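What Goes Where in an Office?

An office is a room where people work at desks. A desk can be straight, or it can be L-shaped, like a straight desk with a turn in it. The turn gives you a second side to work on.

Drawers under a desk hold pens and tape. Tall cabinets hold bigger things, such as boxes of paper. Shelves are good for things people use every day. A radiator keeps the room warm in December. Small trash goes in the bin.

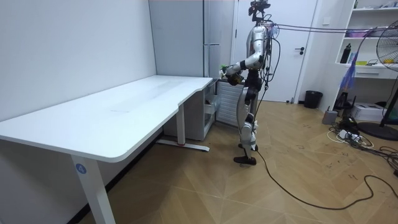 Why do many desks have drawers under them?
Drawers keep small things close by and leave the top of the desk clear for work.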